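Hemeo Shared Workrooms
Room 4 — Furniture and Surfaces Check, with comments
Checked by: Adom Ankrah
When: Sunday, 7:40 a.m.
Last full check: December

Key: OK / WATCH / FIX. Comments are mine. The form allows two lines per item and I have never once managed it.

1. DOORS AND FLOOR

1.1 Door opens fully and closes without being shouldered — OK
The shouldering technique in the old notes can be retired. The door was planed in December and now shuts like a door.

1.2 Exit route clear — OK
One folding chair was leaning in the corridor. I put it back on the rack, where it will stay until the next person wants to sit in the corridor.

1.3 Floor free of trip hazards — WATCH
The mat by the door has a corner that curls. I have flattened it. It curled again while I was writing this comment. A new mat is on the Arnel order.

1.4 Door sign readable — OK
It reads "Room 4." No complaints.

2. THE LONG TABLE

2.1 Surface free of splinters, chips and raised grain — OK
I ran a dry cloth along the grain and then across it. No snags. Whoever sanded it after the glue afternoon did a decent job, and I would like them to sand the one in Room 2.

2.2 Legs tight, no rocking — FIX
Window end, left leg. It rocks if you lean on it, and everyone leans on it. Tightened by hand for now. Needs the proper hex key, which is in the Herrero toolbox, which is in Room 6, which was locked.

2.3 Nothing sharp left out — OK
Scissors and craft knives were all in the cabinet. The cabinet was also locked. Two for two.

2.4 Loose pens and markers contained — OK

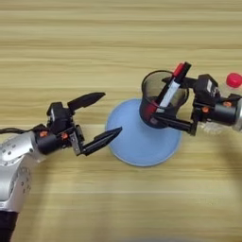 Item 2.4. Dark cup standing on the light blue plate, long table.

The plate was my suggestion, made after a spring in which this table acquired several rings and a green dot. A marker that drips now drips on something I can rinse in the sink. I have been told it looks like we are serving the stationery. Fine. It can be served.

2.5 Holder stands flat and doesn't tip — OK
I nudged the rim with one finger from each side. It stayed up. Anyone who likes to store a ruler in there should know that I tried that too, and it did not stay up. Rulers go in the drawer.

2.6 Plate free of cracks and chips — OK
Felt all the way along the rim. If it ever chips, throw it out and take another from the kitchen shelf. Please don't glue it. See 2.1, glue afternoon.

2.7 Table surface wiped before first booking — OK
Done by me at 7:55, damp cloth, then dry cloth. The Rimuser spray is for the whiteboard only. It says so on the cabinet door in my handwriting, in capitals, and underlined.

3. MARKERS AND SMALL SUPPLIES

3.1 Caps on, and on the right markers — WATCH

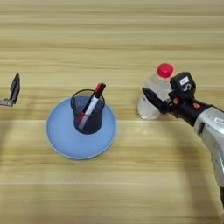 Caps are a matter of faith in this building. A blue cap on a red marker is harmless until somebody signs a form with it, and then I get a phone call. Pull each cap, make a line on scrap paper, put the cap back until it clicks. If it doesn't click, the marker goes in the bin. Not back in the holder, where it will dry out and be picked up by the next four people in turn.

3.2 Permanent and whiteboard types kept apart — WATCH
Permanent markers belong on the table. Whiteboard markers belong on the ledge under the whiteboard. The faint word "AGENDA" on the whiteboard is what happens otherwise, and it has now outlasted the group that wrote it.

3.3 Spares in the cabinet — OK
Inventory says 74 markers, 34 of them black. I counted, and it agrees, which has made me suspicious of both of us. Paper clips are listed as 262. I took their word for it.

3.4 Scrap paper available — OK
Plenty. Most of it is the old version of this checklist.

4. LIGHTS AND POWER

4.1 All ceiling lights working — OK
The one that hummed has stopped humming. Nothing was done to it.

4.2 Outlets and covers undamaged — OK
Tester used on every outlet. All fine.

4.3 Cords not stretched across walkways — OK
If you need power on the far side of the room, move to the far side of the room. The extension cord was withdrawn after more than one meeting ended on the floor.

5. TO DO

Tighten the table leg, window end, with the hex key (2.2). Open to whoever has the key to Room 6.
Replace the door mat (1.3).
Cap check again before the evening booking (3.1).
Scrub "AGENDA" with the strong stuff, windows open (3.2).

Room fit for use: YES, but sit at the door end if you are a leaner.

Signed: A. Ankrah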